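News from the Dekano project: groundwater wells in the Trirkeo valley

12 September 2021

In the framework of Dekano, our team has finished the first round of sampling in the groundwater wells of the Trirkeo valley. We visited 20 wells, most of them on private farms, and in each one we measured the water level, the temperature, the conductivity and the nitrate content. The deepest well reaches 70 meters and it needed a stronger pump, which we kindly received from our partner Brilodby.

Before each sample is taken, the well has to be pumped until the conductivity stays stable. In the old wells near Nasr this took up to 2 hours – longer than we planned – and for this reason two of them were visited again on the next day. All samples are now in the laboratory, and the results will be sent first to the well owners, by letter.

The second round will start in October, after the irrigation season. Owners who want to join with their own well can still write to the project office.

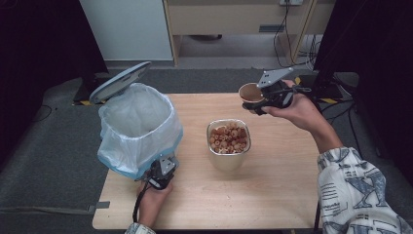

How much water is taken from a well for one sample?
We fill bottles with 600 milliliters in total, and the water pumped before it goes back to the field.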